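**Clotside Woven Bed Mat**
Bedding and Room Furnishings, June 2024

The Clotside mat is supplied by Likitz for use on single beds in residence halls and guest rooms. It is laid over the made bed during the day and gives a firm, flat surface for sitting or for folding clothes. The brown pattern is item 362. A smoother slatted mat with a bound border is listed separately under Detix.

- Length on request; standard width 84 cm
- Sold singly or in cartons of 8
- Delivery within 24 working hours of a confirmed order

Mats should be shaken out weekly and wiped with a damp cloth. They should not be machine washed. Creases from packing ease after several days of use. Newly washed denim should be fully dry before it is placed on the weave, as dark dye may transfer.

Two mats may be used together on a longer bed, with one overlapping the other beneath the folded clothes.

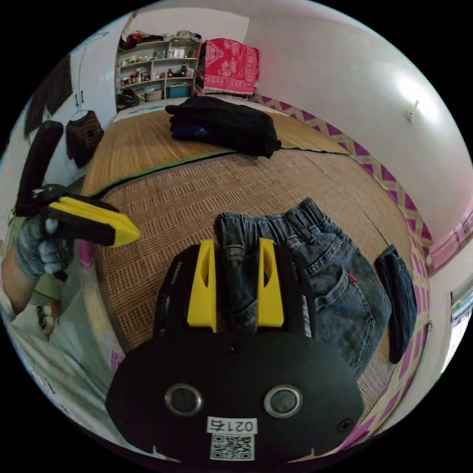 Chinyere Jibrin writes that the overlap holds well under jeans and heavier items, but that the upper mat slides when the bedding beneath it is smooth. She would like corner ties to be offered.

Corner ties are not currently stocked. Requests may be sent to the Olatunji order desk.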